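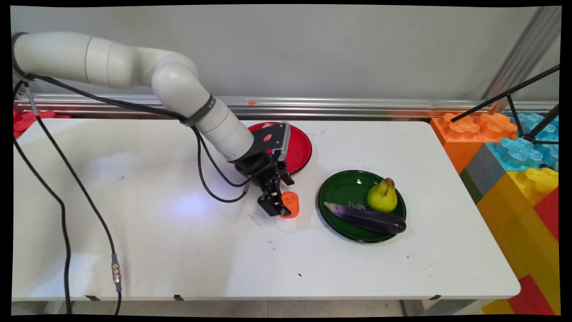

Does a free vote lead more members to break with their party leader?

In the chamber studied here, members broke with their leader more often on free votes, but most of the increase came from a small group who had already spoken against the leadership in debate.

4.2 Free votes and party discipline

The record of the Vollholm assembly offers a useful test of this question. Between the two most recent general elections, the assembly held 14 votes on the use of armed forces abroad. In seven of these, at least one of the main parties released its members from the whip. The assembly has 200 seats, and every recorded vote is published by name.

Gourlay and Swanson disagree on how such votes should be read. Catherine Gourlay treats a free vote as a sign that the leadership expects to lose control of its members and wishes to limit the damage. Iona Swanson places more weight on local parties, which often press members to take a public position before the debate opens. Our coding allows for both accounts. Each member was assigned a position from speeches made before the vote, and this position was then compared with the vote cast.

Figure 2 sets out the results by party. The pattern is clearest in the debate on the Mustik mission, where the opposition leader opposed the motion and several senior colleagues spoke in favor of it. Members from the districts of Fortin and Bridano were more likely than others to follow the leader, even though they were free to do otherwise. Both districts have large local parties that had passed motions against the mission in January.

Abstentions are reported separately. Members who were absent with leave were left out of the analysis, as the published record does not state how they would have voted.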